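Rinetti Sourdough Starter Kit
by Cernlow Kitchen Goods

Home > Baking > Bread Making > Starter Kits

In stock. Ships within 2 business days.

We've been baking bread for a good long while, and the question we hear most from customers is some version of "How do I get going without buying a whole bakery?" The Rinetti kit is our answer, and we're awfully fond of it. Everything you need to wake up a starter and keep it happy is tucked into one box, along with a booklet we rewrote from top to bottom last May after so many of you wrote in with good questions (and a few very funny stories about jars left on top of the fridge).

The culture itself is dried in small flakes. Stir it into lukewarm water with a spoonful of flour, put the lid on loosely, and let it sit somewhere comfortable. Some kitchens are quick and some take their sweet time, so please don't throw it out if the first few days look dull!

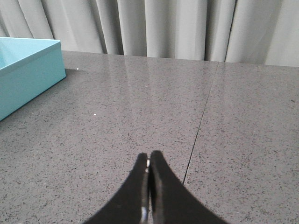 What comes in the box

Rinetti dried culture, 10 grams
Glass jar with a loose-fitting lid
Long-handled stirring spoon
Cotton cover and two rubber bands
Peng dough scraper
Printed booklet, 30 pages

Flour is not included, and we'd rather you bought it close to home anyway. Plain all-purpose works nicely. A little whole wheat in the first few feedings gives the culture a boost.

Room for the dough

Once your starter is lively you'll want to mix a proper batch, and the kit doesn't come with anything big enough for that. A large mixing bowl will do, though plenty of our customers end up with a rectangular tub because it sits so neatly in the fridge overnight.

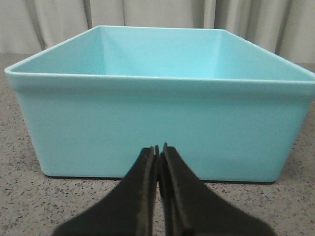 Dough needs space to spread and puff, so choose a tub that looks too large when you first put the dough in. Check that the plastic is marked safe for food and give it a good wash before its first batch. A turquoise bin with a raised rim like this one has an edge you can hook your fingers under, and that sort of lip is handy for tucking a damp towel around too. Wet your hands, reach under the dough, stretch it up and fold it over itself, then turn the tub and do the next side. The booklet has drawings of all this, and by the third loaf you won't be looking at them.

Feeding and storage

Feed daily on the counter, or weekly in the fridge. If you bake most weekends, the fridge is easier. Take the jar out the evening before, feed it, and it should be ready to use by morning. Leave room at the top of the jar, and scrape down the sides when you think of it.

Goes well with

Stesero proofing basket, oval
Cernlow linen couche
Rinetti jar refill, 10 grams

Returns

Unopened kits can be sent back within 30 days for a full refund. Opened cultures can't be resold, but if yours won't wake up, write to us and we'll gladly mail you another packet.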